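Prirgate: progress report for the second period
Prepared by Ülle Mägi for the grant office, copy to Ülle Bite

1. Where we are now

In the last report I wrote that the rules of Prirgate were "almost finished". I must correct this. The rules were almost finished for four players. For two players the game was too long and the person who went first in the harbor phase usually won. We have spent the larger part of this period on that problem, and I believe that it is now solved, although the solution changed more of the game than we planned.

For readers who did not see the application: Prirgate is a board game for two to four players, from age twelve, about merchants who share one river port and must agree each season on who pays for the dredging. It is the second game of our studio, after Bruven, which is a small card game and still sells a little at fairs. The grant covers design, testing, illustration and the first proof from the printer. It does not cover the production.

2. Work done on the rules

The auction in the harbor phase is gone. In its place each player puts one season card face down, and all cards are opened at the same time. If two players choose the same pier, they share the cost and the one with fewer coins unloads first. This took one full page out of the rulebook. The testers who had liked the auction were not happy in the beginning, and two of them still say the old version had more tension. I understand them, but with the auction a two-player game lasted 149 minutes in the worst case, and on the box we want to promise ninety.

The debt tokens stay. We tried to remove them in February and put them back after 3 sessions, as players without money simply had nothing to do until the season ended.

The solo mode, which was listed as optional in the application, is not started. I would like to say openly that I do not think it will be done inside the grant.

3. Testing

We finished 158 test games since the start of the project. Most were played in the library at our regular evening, the others at the university game club and with two families who took a copy home. The family copies were very useful to us. Both families made the same mistake with the dredging marker, they moved it when a ship arrives and not when the season closes, and neither of them noticed it. So the rule was written badly. It now stands in its own box on the player aid, and the last group of new players read it correctly without our help.

The blind tests, where nobody from the studio is in the room, are 9 at this moment. The plan says twelve. The remaining ones are agreed with the game club and will happen after their exams.

One point I still do not like is the end of the game. When one player is far ahead, the last season feels like work. Ülle Bite suggested ending the game as soon as the third lighthouse is built, even in the middle of a season. In our first tries this is quick and a bit brutal - I like it, but it needs more games before we print it.

4. Illustration and graphic design

Urbonaitė delivered the board, the back of the season cards and half of the fronts. The colors of the four merchants were changed one time, after a tester with weak color vision could not separate the green from the brown. Each merchant has now also a sign in the corner of the card. The remaining fronts are sketched and approved, and the box cover is agreed as a composition but not painted.

The text on the cards is in two languages at present. A third language was asked for by a shop, but the card is small and I would not promise this.

5. Components and printer

We compared offers from two printers and chose Trasus. Their price was not the lowest. They answer questions on the same day and they agreed to make the proof before we sign for the full number of copies. The proof is ordered with the board, one deck, the punched tokens and an empty box, so that we can see if everything fits with the lid closed.
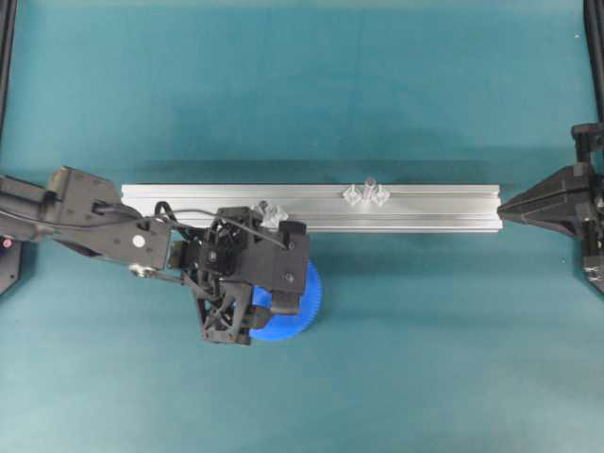
Small clear plastic pieces in a row on an aluminum rail.

6. Budget

Spending follows the plan, with one exception. Printing of test copies cost more than we wrote, as the change of the harbor phase made the old cards useless. We covered this from the travel line, because we went to one fair and not to two. I ask the office to confirm that this move is allowed, or to tell me which form is needed.

7. Next period

- Finish the blind tests and decide on the end of the game.
- Receive the proof from Trasus and check it.
- Complete the card fronts and the cover.
- Send the rulebook to an editor who is a native speaker, in both languages.

The risk I see is the illustration. If the fronts are late, the final files are late also, and the printer will give our place to another customer.

The new rulebook and the table of test sessions are attached.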